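Lesside Building Services
Common Areas Inspection: Floors, Entrances and Recycling Points
Site: Jadow House, ground floor and lobby
Inspection date: 11th March
Inspector: Teodora Zupan
Reviewed by: Damir Lazarević

14 shares | 2 comments

Purpose and scope

This checklist records the condition of the shared floors and the recycling collection points at Jadow House. It covers the main lobby, the side entrance, the mail area and the corridor leading to the service door. Stairwells, the elevator and the parking level are inspected on a separate form and are not included.

Ratings are entered as Satisfactory, Attention Required or Unsatisfactory. An item rated Unsatisfactory must be corrected before the area is signed off. An item rated Attention Required may be carried to the next visit once, and must be closed at that visit.

Section A. Walking surfaces

A1. Stone floor clean and free of standing liquid.
Rating: Satisfactory.
Comment: Lobby checked on arrival and again before leaving. The evening cleaning crew is reminded to place the wet floor sign before mopping begins and to leave it in position until the surface has been checked by hand.

A2. Stone floor free of cracks, raised edges and missing filler.
Rating: Attention Required.
Comment: One joint near the side entrance has lost filler over a short length. The edge is not raised. Repair has been requested from Petek under the existing maintenance agreement.

A3. Surface finish even, with no buildup of polish.
Rating: Satisfactory.
Comment: The change of floor product in January has removed the dull patches noted at the previous visit. Only the neutral cleaner supplied by Lemuva is to be used on stone. Vinegar, descaler and bathroom cleaner must not be used, including for small spills.

A4. Mats flat, dry and fully backed.
Rating: Attention Required.
Comment: The mat at the side entrance curls at one corner. It has been turned for the present. A replacement should be ordered if the corner lifts again.

A5. Change of surface between one floor finish and another clearly visible and level.
Rating: Satisfactory.
Comment: No lip was felt at any of the transitions tested. Lighting over the corridor transition was working.

Section B. Recycling collection points

B1. Container stable, clean on the outside and undamaged.
Rating: Satisfactory.
Comment: No splits or sharp edges found. The container is to be washed inside and out every second week, and the date entered on the card in the supply closet.

B2. Bottles and cans placed inside the container, with none left on the floor.
Rating: Unsatisfactory.
Comment: Drink bottles were lying on the marble beside the white container, packed against one another on their sides. Most of the hazard comes from the shape of the item. A round bottle turns under the foot and gives no grip on a polished surface, and a clear one is difficult to see against stone with a strong pattern. 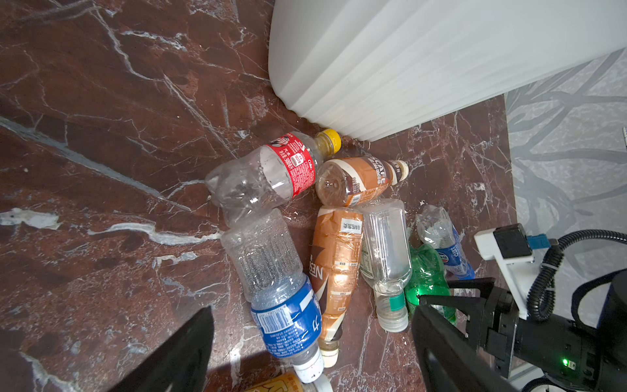 The same point was raised with residents in the winter notice, and the wording of that notice should be reviewed. It asked residents to "leave bottles at the recycling point," which may reasonably be read as permission to set them down next to the container. The revised wording should state that bottles go in the container and that nothing is to be placed on the floor around it. If the container is full, residents should take their bottles to the bins in the service yard.

B3. Bottles empty before disposal.
Rating: Attention Required.
Comment: Coffee and soft drink bottles are among the items found at this point. Residues of either will mark marble if left, and sugar makes the surface sticky once it dries. Residents are asked to empty and rinse bottles at home and to screw the cap back on. Cleaning staff who find a bottle with liquid in it should empty it into the service sink and should not carry it across the lobby uncapped.

B4. Bottles crushed where possible.
Rating: Attention Required.
Comment: Practice is mixed. Crushing a plastic bottle and replacing the cap keeps it flat and allows the container to hold more between collections. Labels may stay on.

B5. Collection frequency adequate.
Rating: Attention Required.
Comment: The present schedule was set when fewer apartments were occupied. Vasilis Ristić is to confirm whether the contractor can add a collection and at what cost.

B6. Glass kept separate.
Rating: Satisfactory.
Comment: No glass was found at the lobby point. Any broken glass must be reported to the front desk immediately and must not be picked up without gloves.

Section C. Access and escape routes

C1. Route from elevator to main entrance clear across its full width.
Rating: Satisfactory.

C2. Route to service door clear.
Rating: Unsatisfactory on arrival, corrected during visit.
Comment: A folded stroller and two parcels were removed to the mail area. The owner of the stroller has been contacted.

C3. Exit signs lit.
Rating: Satisfactory.

Section D. Actions

1. Clear all loose bottles from the floor at the recycling point and check the stone underneath for residue. Responsible: cleaning crew. Due: same day.
2. Reissue the recycling notice with corrected wording. Responsible: Teodora Zupan.
3. Obtain a price for an additional collection. Responsible: Vasilis Ristić.
4. Refill the joint near the side entrance. Responsible: Petek.
5. Monitor the mat at the side entrance. Responsible: front desk.

The area may be signed off when action 1 has been confirmed in writing. Actions 2 to 5 will be reviewed at the next visit. Questions about this record should be sent to the building office and should quote the item number.

Comments (2)

Ilir Babić
Thank you for posting this. Could the new notice also go up inside the elevator? The one by the mailboxes is easy to miss when you come in from the parking level. I would also support the extra collection, provided the cost is shown to us first.

Teodora Jurić
Regarding B2, I use a cane and I go past that container every morning. A second container would help more than a second notice. Please add it to the list for the next visit, and please do the mat as well, as the corner is up again.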